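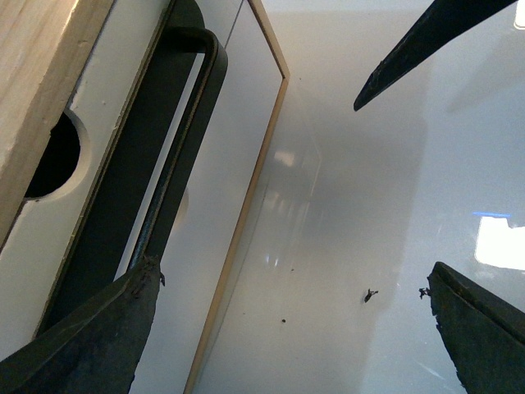 Wrist camera, gripper at the drawer handle.

Ticket: Makik gripper kit, drawer handle task
Product: Makik two-finger kit with wrist camera, trial unit
Opened by: Kaja Sakalauskas, Butkienė test kitchen
Support: Kaja Kuusk, Grurnix
Status: Open, waiting for customer

Kaja Sakalauskas, 9:40
Good morning. We are testing the kit on a white drawer with a dark bar handle. The arm goes to the handle correctly, but when it pulls, the finger slides along the bar and the drawer stays closed. I made 20 tries this morning and 3 of them failed in this way. Please see the picture. The left finger is next to the lower end of the bar. The finger surface has some chipped spots near the tip. Is this normal wear, or should I ask for new fingers?

Kaja Kuusk, 10:25
Hello, thank you for the clear picture. I see the chipped spots on the left finger, and the other finger has a rough edge too. Small damage on the body of the finger is not a problem. Damage on the flat face can reduce the grip. Please tell me:
- How many cycles did the fingers make?
- Which profile is loaded, Bar or Knob?
- Is the light over the drawer always on? I see strong glare on the white surface.

Kaja Sakalauskas, 11:10
The counter shows 300 cycles. The profile was Knob, I am sorry, it stayed from the previous task. The light is always on, we can not switch it off separately. I changed the profile to Bar and made more tries. It is better, but 2 times the finger stopped too early and did not close on the bar.

Kaja Kuusk, 11:50
The early stop can come from the glare. In Lalevel, open Camera, then Exposure, and change Auto to Fixed. Start with the lowest value and go up until the edge of the handle is clear. Also please wipe the fingers with a dry cloth and check the screws at the base. I will send one pair of fingers under the trial terms, you do not need to return the old ones.

Kaja Sakalauskas, 14:15
Exposure is now fixed and the screws were tight. I will repeat the full set when the new fingers arrive and write the results in this ticket. Please do not close it yet.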